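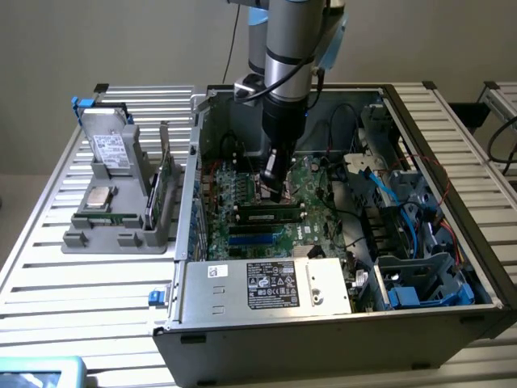 Notes for talk, running order. Slot is 2 pm, keep water handy. If the clicker dies just go to the laptop.

TITLE: Collecting examples for a robot that takes computers apart (and puts them back)

Hello, thanks for staying after lunch. I'm Preben Hafþórsson, I run data collection at Nuvar. Not the clever model people. I'm the one who fills the disks.

Say up front: no maths today. Talk is all about what happens before training. Where the examples come from, how they go bad, what we chuck out.

Say: leave this first slide up for a bit, I'll keep coming back to it.

SLIDE 1 - the bench

Dell desktop on its side, lid off. Arm comes in from above. Gripper down near the processor socket, memory right beside it. Tight in there. Point at the grey fixture on the left: hard drive in its holder at the top, processor in the middle cradle, memory module in the long slot below, card standing up on the right. Everything has a home.

Pause. Let them look at the cables. Red ones down the left wall, light blue SATA ones over by the drive cage, black loops up near the board. Cables are the whole second half of the talk.

Slats on the table - somebody always asks. Aluminium, you can bolt things to it. Move on.

SLIDE 2 - why PCs

Pladura takes in old office machines. Strips them for parts, tests the parts, sells on what works. Rest goes for metal. Their people are quick, but it's hard on the hands and they can't get enough staff. They came to us and asked, can a robot do the boring bits.

Boring bits in order of how much they hate them:
memory
processor
expansion cards
drives
power supply (we haven't touched this one, don't promise it)

Why not just program it? Tried. Scripted version worked on one case. Same case moved a finger width to the left, no. Different model, no. Cable flopped over the slot, definitely no. So we went to learning from demonstrations. Person drives the arm, we record everything, model learns to copy.

Line to use: "the robot is only as good as our worst afternoon". Got a laugh at Tistthorpe, might not here.

SLIDE 3 - what one example is

Keep this short, people drift.

One example = one go at one task. Start to finish. Take the memory out and put it in its slot in the fixture. That's one.
We store: camera video, arm joint positions, gripper opening, force at the wrist, what the operator's controls were doing, and a plain sentence saying what the task was.
The sentence matters more than I thought it would. First month we had the same job written nine different ways. "remove ram", "pull stick", "take out memory". Some variety is good, but one person was writing "do the thing". Those had to be re-done by hand, from video. By me. In August, with the air con broken.

Camera: fixed, doesn't move, gets the case and the fixture in one view. If the camera gets bumped, stop. Don't nudge it back by eye. Run the check pattern.

SLIDE 4 - the numbers

13 case models.
200 clean examples per task before we bother to train. Below that the thing just waves at the socket.
900 for the memory task so far. That's the best one.
2 operators per shift. One drives, other resets the case and watches.

Don't get dragged into "how many do you need". Answer is always more of the kind you haven't got. 900 examples of a module sitting in the same slot teaches it that memory lives in that slot. Full stop.

SLIDE 5 - the fixture

My favourite slide, don't go over time on it.

First version: just put the parts on the table. Bad. Parts land anywhere, slide along the ridges, operator spends half the recording squaring things up. Model learned to fuss. Seriously, it would put a module down, pick it up, put it down again. We taught it that.

Second version: foam tray. Better, but the foam wore and the slots went sloppy. Also grippy, so modules stuck and tipped.

Now: grey plastic, raised cradles, one shape per part. Kjærgaard makes them for us, third revision. Sides of each slot are sloped so a slightly off placement slides home. Go back to slide 1 here and point to the memory slot again.

Trade off, be fair about it: fixture makes the putting-down easy, so the model gets lazy about putting down. If Pladura change the fixture we'll need new examples. They know. They don't love it.

Also the fixture is how we reset. Reverse job is a task too! Take from fixture, put in case. So every extraction sets up an insertion. Doubled our output for free, nearly. Insertion is far harder though, so the failure rate is much worse on that side. Mention it.

SLIDE 6 - driving the arm

Operators use a handheld controller with a bit of force feedback. New people need a couple of days before we keep anything they record.

What good driving looks like:
smooth, not fast
stop above the part, then straight down
let the gripper settle before closing
no hunting about

The stop above the part is a big one. On slide 1 the fingers are just above the socket area, good spot to show what I mean by hover. We ask for that hover every time, short but clear. Without it the model comes in on a slant and clips the memory on the way.

Ask room: who's ever pushed memory in and thought you were about to crack the board? Hands up. Right. Now do it through a controller.

Latches at the ends of the slot: operator has to open those first. Two separate tasks in our set, latch and pull. Used to be one. Splitting them was the best decision of the year, when it fails we can see which half failed.

SLIDE 7 - cables (slow down)

Everything soft is a pain. Board doesn't move. Socket doesn't move. Cables are different every single time.

Early on our reset person was too tidy. Lovely person, tucked every cable out of the way before each take. Data looked beautiful. Took the model to Pladura, first real machine had a ribbon across the memory, and the arm drove straight into it. Pulled the connector off. In front of the client.

So now there's a mess card. Reset person draws a card, card says how to leave the cables. Tidy, loose, draped over the slot, bunched at the drive cage. Draped ones are recorded as their own task: move cable, then go on.

Don't let people pick the mess themselves. They think they're being random and they do the same three messes. Cards fixed it.

SLIDE 8 - bad examples

Keep or bin?

Dropped part, operator stops: bin.
Dropped part, operator picks it up and finishes: KEEP. Tag as recovery. Gold.
Gripper slipped, had another go: keep, tag.
Someone's hand in view: bin. Reset person gets keen, we've all done it.
Wrong sentence, right action: fix the sentence, keep.
Part not fully seated but looks fine on camera: this is the nasty one. Video says yes, force trace says no. We missed a whole batch of those. Model learned to rest the module on the slot and go home happy.

Now we check force on every insertion, and reset person presses each one with a thumb after. If it clicks under the thumb, the example failed. Old fashioned but it works.

Review is done the next morning by someone who didn't record it. You can't judge your own driving, you remember how hard it was and go easy on yourself.

SLIDE 9 - practical stuff I wish I'd known

Go quick, this is the slide people photograph.

Label the cases. Sticker underneath, and log it with every recording. We lost track of which was which for two weeks.
Slots wear out. A memory slot isn't made to be used hundreds of times. Gets loose, then your insertion examples are too easy and the force numbers drift. Swap boards on a schedule.
Same with the parts. Use dead ones, but rotate them.
Lights. Blinds down, always. Sun on a metal power supply wrecks the afternoon recordings.
Ground the bench even if your parts are scrap. Habits.
Breaks. Driving gets sloppy well before people feel tired. We swap roles every half hour.
Back up before lunch, not at home time. Home time backups don't happen.

SLIDE 10 - where it's at

Memory out: good on most of the models, good with loose cables, still shaky with draped.
Memory in: shaky. Getting there. Don't oversell.
Cards: ok if they're short ones. Long ones catch on the drive cage.
Drives: fine really, once they're unlatched. Unlatching is still done by a person.
Processor: only lifting out and placing in the cradle, lever and cooler done by hand first. Say that clearly, last time someone wrote it up as if the robot did the lot.

Next: slimline cases, which scare me. Half the room for the wrist. Might need a thinner gripper, ask Kjærgaard for a quote before I say anything public.

Then screws. Everyone asks about screws. Answer: yes, screws, later.

QUESTIONS I'll probably get

Simulation? We use it for reach and collision, not for cables or for seating. Couldn't get the click right.

Will you release the data? Not up to me. Pladura paid for half. Small sample set possible, talk to me after and leave a email.

Does it take jobs? Answer straight. Their strip team is short staffed, plan is to move people to testing. I don't control what happens in five years and won't pretend to.

How long per example? Depends on the task, memory out is quick, reset is what eats the time. Reset is always what eats the time.

Why not two arms? Money. Also twice the controller training. But yes, holding a cable aside with one while the other works would be lovely, and we've costed it.

If there's spare time show the clip of the ribbon cable getting yanked. If not, skip it, thank the organisers, thank the operators, get off. Room has to be clear for the next speaker.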